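Sorting cutlery, second week

14/10/2021

I said last time I would write up the cutlery job once I had done enough of it to have an opinion. I have now done 269 demonstrations and I have one, though it is mostly an opinion about spoons.

For anyone new, I spend part of my week teaching a robot to do kitchen jobs. I don't write any of the software. I hold a gripper in each hand and do the job with those instead of my fingers, and everything the grippers do gets recorded. Maribel Lozano trains the model on the recordings and then the arms in the next room have a go at it. Before this I did six months on the other method, where you sit at a desk and drive the arms themselves from a pair of controllers. I will come back to that.

The job is called Badov on the schedule, I don't know why. All the jobs have names like that. The one before was Lindsay and it was folding tea towels. Badov has two halves. In the first you lift cutlery out of a sink with a little water in it. In the second you sort cutlery from the table into bins: chopsticks in the left one, spoons in the middle, knives and forks together in the right. Aníbal Tello wrote the instructions and they fit on one page, which I liked. The main ones are:

Start with both grippers open and clear of the table.
One item at a time in each hand.
If you drop something, pick it up again and carry on. Don't stop the recording.
Don't tidy the starting layout. It should be different every time.

The third one took me longest to get used to. When I drop a fork I want to start again and do it nicely. Maribel wants the drops. If the robot has only ever seen people get it right, it has no idea what to do with a fork it has just let go of.

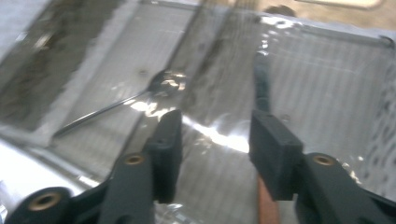
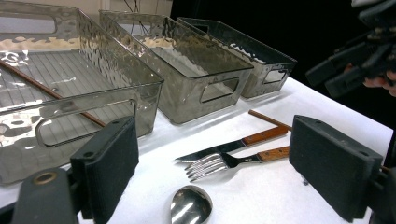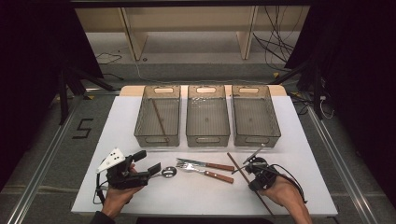
The trouble with spoons

A knife lying flat is easy enough if you come at the handle from the side. Forks are the same. Chopsticks roll, but they are light and you can nudge them round until they line up with the jaws. A spoon only really wants to be held at the neck. Take it by the bowl and it swings, take it by the end of the handle and the bowl drags along the table.

In the sink it is worse. The steel underneath is shiny, the spoon is shiny and the water throws the light back up at you, so half the time I was going by feel. You do get a bit of feel through the grippers, more than I expected. When the jaws close on metal there is a small knock in the handle. The robot doesn't get that knock, of course, and I asked Maribel if it meant I was cheating. She said to try and look first and close second, so that whatever I was reacting to was something the cameras had a chance of seeing. I slowed down after that. My first batch averaged 16 seconds an item and now I am at 20, and she says the slow ones are more use to her.

Compared with driving the arms

Ulises Escobar still prefers the remote set-up and we argue about it at lunch. His point is fair. If you drive the real arms, you can't show them anything they are unable to do. With the hand-held grippers I can twist my wrist in a way the arm can't copy, and then that recording is no good to anyone. We lost 3 of mine last week that way, all of them me reaching across myself for a chopstick.

Against that, I never managed more than a handful an hour at the desk, and I went home with a headache. By hand I can do a good run before my forearms start to complain. The cables get on my nerves, particularly on the right where they lie over the back of my hand, but you learn to flick them out of the way between goes.

What's next

Nneka Ekpo takes over the sink half from tomorrow and I stay on the bins. Hortensia Henao wants us to swap the order of the bins in November to see if the model has learnt which thing goes with which or just "long thin brown one goes left". My money is on the second.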